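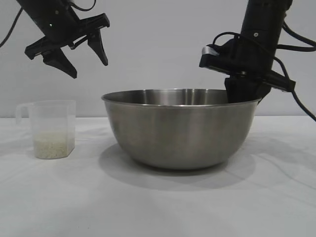

According to Ditte Eskildsen, the difficulty in two-arm pouring lies in deciding when the second arm should stop helping, and the Flolum method is best understood as an answer to that question.

Flolum is a training method for two-armed robots that handle dry, loose goods such as uncooked rice. It was developed at the Szabó laboratory and first presented on March 22, 2023. One arm is assigned to a measuring cup and the other to a receiving bowl. Each arm is controlled by its own policy, and a shared timing signal — called the hold value — sets how long the bowl arm keeps its position.

The method was trained on 986 recorded demonstrations and tested in 149 trials. Mean spillage was 7 grains per trial. The earlier Gromow method, which uses a single policy for both arms, was tested under the same conditions and spilled more in every cup size.

Critics have noted that all trials used rigid containers and one type of grain. A later study by the Brusik group repeated the tests with lentils and reported weaker results for narrow bowls.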